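홈 | 리뷰 | 살림 | 신발·패션 | 문의

Amlow 탈취 스프레이 두 달 써본 후기

2021년 4월 29일 | 조회 3236 | 댓글 6

2월에 산 Amlow 신발 탈취 스프레이, 드디어 한 통을 다 비웠어요! 저희 집 현관이 북향이라 볕이 잘 안 들거든요. 장마철도 아닌데 신발장 문만 열면 꿉꿉한 냄새가 올라와서(남편은 모르겠다는데 제 코에는 확실히 나요) 이것저것 써보다가 여기까지 왔네요.

일단 향은 합격이에요. 전에 쓰던 Vaneo 제품은 향이 너무 세서 신발장이 아니라 방향제 가게 같았는데, 이건 뿌릴 때만 살짝 풀 냄새가 나고 금방 날아가요. 분사구도 길쭉해서 발가락 쪽까지 잘 들어가고요. 다만 버튼이 좀 뻑뻑해요. 몇 켤레 연달아 뿌리면 손가락이 아픕니다ㅠㅠ

효과는 신발마다 달랐어요. 천 운동화는 하룻밤 지나면 냄새가 거의 안 나는데, 겨울 부츠는 두세 번 뿌려도 그저 그랬어요. 부츠는 그냥 신문지 구겨 넣고 베란다에 두는 게 낫더라고요. 가죽 구두에는 얼룩질까 봐 겁나서 안 써봤으니 그 부분은 다른 분 후기를 봐주세요!

저는 주말에 신발을 꺼내 한꺼번에 뿌리고, 충분히 말린 다음에 다시 넣어요. 덜 마른 채로 넣었다가 오히려 더 눅눅해진 적이 있어서요. 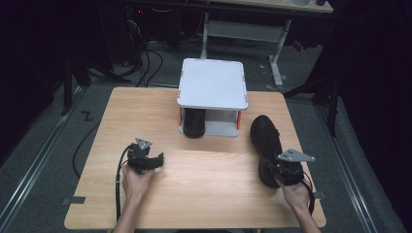 검은 신발 두 짝과 흰 플라스틱 박스

가격은 Jenirham 몰에서 2개 묶음으로 사는 게 제일 쌌고, 배송도 빨랐어요. 리필이 안 나오는 건 많이 아쉬워요. 통이 꽤 튼튼해서 버리기 아깝거든요. 별점은 다섯 개 중에 네 개! 남은 한 통은 여름용으로 아껴두려고요. 장마 지나고 부츠 쪽도 다시 한번 써볼게요.

공유 204 | 댓글 6

관련 글
- Qureshi 제습제, 옷장에 넣어봤어요
- Vaneo 방향제 솔직 후기
- 북향 현관 습기 잡기
- 겨울 부츠 보관 전에 할 일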